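Hanberg handheld gripper pair, two months in. Mostly good, one proper fault

Posted 26 Jul 2020
Rating: 3 out of 5

Quick one as I'm between jobs. Bought the Hanberg pair in June to replace our old Strebel units, which were heavy and ate batteries. Paid extra for the marker cubes and the backpack. Used most days since, recording hand demos for arm training, mainly picking small stuff up off a desk and putting it away on shelves.

Good bits first. Light. Jaws open wide and the pads have decent bite. Tracking off the cubes is solid under flouro lights, better than I expected. Colour of the housing is dull grey and it doesn't show marks, fine by me. Setup took me one arvo including the software, and the Kudevau recorder picked both units up first go.

Now the fault. Right hand unit started sticking closed. You let go of the trigger and the jaw stays put, then a second or so later it springs open on its own. First time was take 14 of a morning session and I wrote it off as me being clumsy. Then it did it again with my thumb resting on the linkage. Blood blister, nothing serious, but that joint has no guard on it at all and it should. If you have smaller hands or let students use these, think about that.

Logged 266 takes over the next while to see if there was a pattern. 4 stuck, all on the right unit, all after a long hold. Left one never missed a beat.

Same desk-and-shelf job we do every day, both units going:

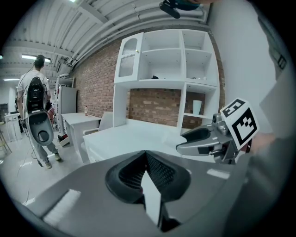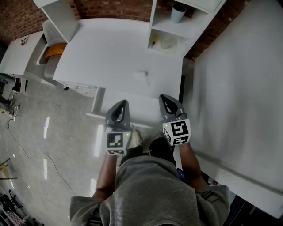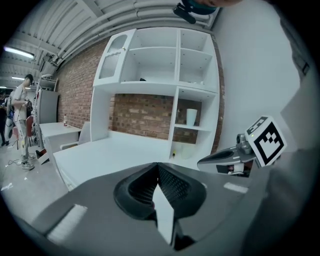

What support said

Emailed Hanberg. Reply was reasonably quick, to be fair. They reckon the return spring can bind if the joint screw is done up too tight at the factory. Back it off a quarter turn, re-zero, carry on. Did that. Hasn't stuck since, but I've only had a few days on it so no promises.

Asked about a guard. "Under review." Righto.

What I'd check before you use a new pair

Squeeze and hold for a slow count, then let go, both hands. Should open straight away, no lag.
Power off before you put a finger anywhere near the linkage. Manual mentions this on the second last page, should be on the first.
Cable. Gets along the floor behind you and you will tread on it. I've gone down on one knee already. Clip it up short or get someone to walk it for you.
Cubes sit firm but give them a wiggle, if one shifts the calibration is rubbish and the takes go in the bin.

Spares

Replacement spring kit is $125, for what is basically a spring, two washers and a screw. Cheeky. Uvov do a generic one for less but it voids the warrenty, so I haven't tried it. If anyone has, let me know how it went, particularly whether the re-zero still works after.

Would I buy again? Probably yes. Nicer in the hand than the Strebels and the data is cleaner. But three stars until there's a cover over that joint, and they should be telling people about the screw up front. Will update if it sticks again.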